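Urken presents bakery corner line with play breads, serving tray and paper bags

Lustness, 22 Jan 2021

Urken, the maker of furnishings and small equipment for play rooms, schools and display windows, today presents its new bakery corner line. The line consists of artificial breads, a serving tray, tongs, paper bread bags, wall storage and a choice of printed surfaces. It is intended for kindergartens, training kitchens, toy shops and all other places where a small bakery counter is needed but where real bread can not be kept.

The line was developed at the company's workshop in Lustness during the past year. The first trial sets were given out in August to kindergartens and shops in the region, and the comments which came back have changed several of the parts. The tray became lower at the sides, the bags received a softer handle, and two of the breads were taken out and replaced by others that children found easier to recognize.

"When we asked the children what is sold at a bakery, they did not say bread. They said the long one, the one with stripes, the one that looks like a moon," says Ingvild Björklund, product manager at Urken. "So we have worked very much with the shape and the color of each piece. A child who is four years old can ask for the striped one and the other child behind the counter knows which one to take."

The breads

The bakery corner line is sold with a mixed assortment of breads in yellow, orange and brown tones. Among them are a long segmented bread stick, a round bun with a cracked top in the pineapple style, a glossy dark brown bun, a crescent roll and an oval bread with diagonal stripes. There are also smaller rolls to fill out the tray. All breads can be bought one by one when a piece is lost or worn out.

The surface of the breads may be wiped with a damp cloth and mild soap. They should not be put in the dishwasher. Urken recommends that they are left to dry on a towel before they go back on the tray, especially the pieces with a cracked or segmented surface, where water can stay in the lines.

The tray, the tongs and the bag

Breads are served from a rectangular tray in pink. The color was chosen after the trial period, when the earlier gray tray was considered too dull by almost all the kindergartens. The tray has its place at the rear of the counter mat, so that there is free space in front for the customer and for the packing of the bag.

The tongs belong to the tray and are an important part of the play. To lift a round bun with tongs is more difficult than many adults think, and several teachers have told us that they use this exercise to train the hand before the children start to write. The paper bag is cream-colored, with a thin white cord for a handle. It stands by itself next to the tray and can be used many times if it is folded with care. Bags are delivered in bundles, also for customers who do not buy the rest of the line.

Walls and surfaces

For the surroundings Urken has worked together with the pattern studio Kristiansen. The wallpaper, which has been given the name Clostine, has a pale lilac-white speckled ground and large round flower motifs in crimson. The motifs are of different sizes and are spread freely over the wall, and therefore a small corner does not look the same from one side to the other. The counter mat is calmer. It is white with fine gray-green vines and small brown flowers, and the breads are easy to see against it.

On the walls there is room for storage. The dark gray metal shelf with slotted openings is fastened on a rail at the back, and the black wire basket hangs at the side. Both are attached with cable ties, so they can be moved to another height without tools other than a pair of scissors and a few new ties.

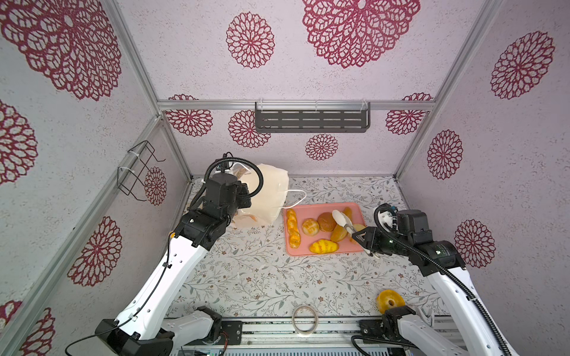 Prices and delivery

The complete bakery corner costs 495 kroner without wallpaper. The counter mat is included. A smaller set with tray, tongs and a reduced choice of breads costs 411 kroner, and a bundle of paper bags costs 93 kroner. The Clostine wallpaper is sold by the roll and the price depends on the quantity.

Orders are received from today. Delivery time is six weeks for the complete corner. The wire basket and the metal shelf can be ordered separately, but please note that the rail is not a part of the delivery and must be ordered at the same time if the customer does not have one already.

Schools and kindergartens which took part in the trial can exchange their gray tray for a pink one without cost. The old tray should be returned in the same box.

About Urken

Urken designs and sells small furnishings and play equipment for children's rooms, schools and shops. The company has its workshop and showroom in Lustness, where visitors are welcome by appointment.

Press contact

Ingvild Björklund, product manager, Urken, Lustness
Samples of the breads and the Clostine wallpaper can be sent to editorial offices on request.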